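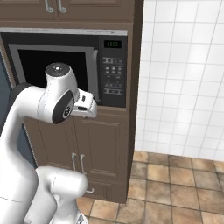
Filed under: Film Studies > Handouts > Screenwriting

Week 5: Reading the two-hander
Instructor: Nives Martinelli

A two-hander is a feature carried by two speaking parts. Minor roles may appear but hold no scene of their own.

Set text: Porkau, shooting script, scenes 1 to 23. Read before class.

Terms
Beat: the smallest change in what a character wants.
Turn: a beat after which the scene cannot return to its opening state.
Button: the last line or action before the cut.

Mark every turn in scene 9. Most readers find the first one too early; check it against the definition.

Written work: 381 words on one button, due 2019-04-03. Quote by scene number. Plot summary is not graded.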